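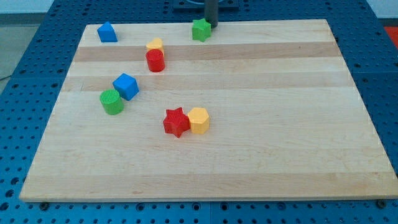
I want to defend the old shape blocks. I mean the simple ones: a cube, a cylinder, a star, a heart, in four plain colors. Many parents of my age think they are boring, and they buy something with batteries in its place.

When my son was small, my neighbor So-yul Noh gave us a bag of 20 blocks which her own children did not use anymore. I put them on a wooden board on the floor, and I did not give him any task. For many days he only moved them from one side to the other side. I was a little disappointed. I had expected towers.

Later I understood that he was comparing. A cylinder rolls if you lay it down, but a cube stays. A star with five points and a star with six points look like the same thing until you hold one in each hand. He found this without my help, and I am glad that I was quiet.

My friend Kyung-tae Myung does not agree with me. He says a child needs a goal, and that a box with holes, where each shape has its own place, teaches more. I respect this opinion. But in such a box the star has only one correct answer, and after one week his daughter knew all the answers and did not open it again.

I would ask only one thing of the people who make these toys: please keep the colors few. If a red cylinder and a green cylinder are in the same set, the child can see that color and shape are two different questions. With 100 colors, I think this becomes harder to notice.

We still have the bag. Two blocks are missing, and one of them was the heart.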